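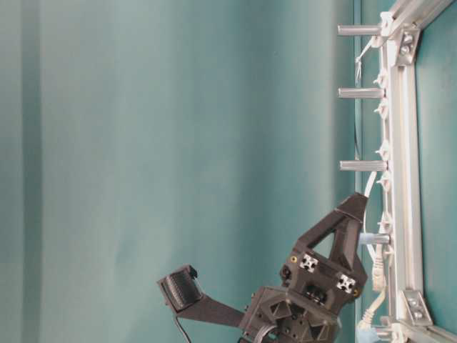 Structures and Materials, Level 1
Handout 5: Frames, joints and why corners matter
Module tutor: Nuala Tully. Workshop sessions: Alasdair Moffat.

Read this before the workshop session and bring it with you. It covers the same ground as the lecture, with the worked example written out in full.

1. Four bars and a diagonal

Take four straight bars and pin them together at the ends to make a rectangle. If each pin is free to turn, the rectangle has no stiffness of its own. Push sideways on the top bar and the whole thing leans over into a parallelogram. None of the bars has bent or stretched. Only the angles have changed.

A triangle made in the same way cannot do this. Its angles are fixed by the lengths of its sides, so the shape can only change if a bar gets longer or shorter, or buckles. This is why field gates have a diagonal, and why roof trusses are drawn as rows of triangles.

There are three usual ways to make a rectangle hold its shape:

Add a diagonal brace from corner to corner.
Fix a flat sheet across the opening. The back panel of a bookcase does this job.
Make the corners themselves stiff, so that the angle between the bars cannot change.

The third way leaves the opening clear, but it asks much more of the joint.

2. Stiff corners

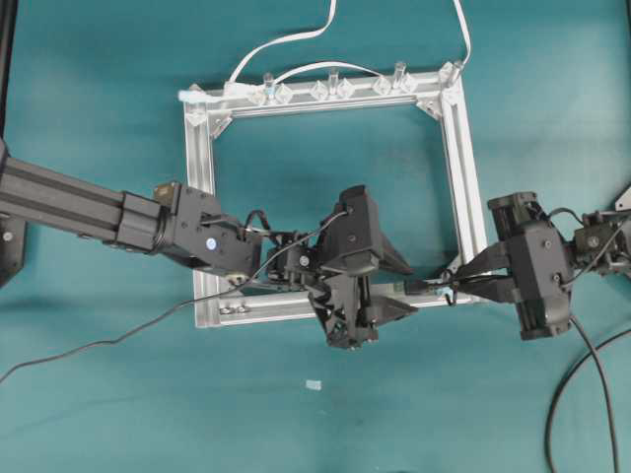 A stiff corner has to carry a turning effect, called a moment, as well as a push or a pull. The moment is largest at the corner and falls away along the bar. A gusset is a plate or block, often triangular, fixed into the angle between two members. It spreads the load along a short length of each one, so the fixings work further apart and each carries less force.

Size matters here. If the moment stays the same and the distance between two bolts is doubled, the force on each bolt is halved.

3. Worked example

A bracket is held to an upright by two bolts, one above the other, 47 mm apart. A load of 329 N acts at right angles to the upright, 100 mm out from it. Find the pair of equal and opposite forces in the bolts needed to resist the moment.

Moment = 329 × 0.1 = 32.9 N m
Force in each bolt = 32.9 ÷ 0.047 = 700 N

The bolt force is more than twice the load. Students often expect it to be smaller – check the two distances and you will see why it is not.

4. Slip and squareness

Bolted joints often rely on friction between clamped faces. If the bolts are slack, the joint can slip well before anything breaks, and the frame goes out of square. To check a rectangle, measure both diagonals. Equal diagonals mean square corners, provided that opposite sides are also equal.
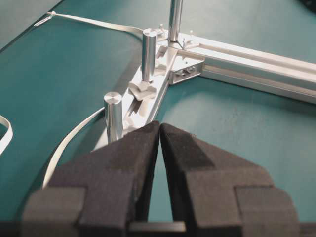 Fig. 3. Gripper fingers over the work surface.

5. Questions to prepare

Repeat the worked example with a load of 377 N.
Sketch a pinned rectangle with one diagonal. Mark whether the diagonal is in tension or compression when the top bar is pushed to the left.
Find a frame at home with no diagonal and no panel. How are its corners made?

Bring written answers to the workshop. Late work goes to Isla Shearer in the teaching office.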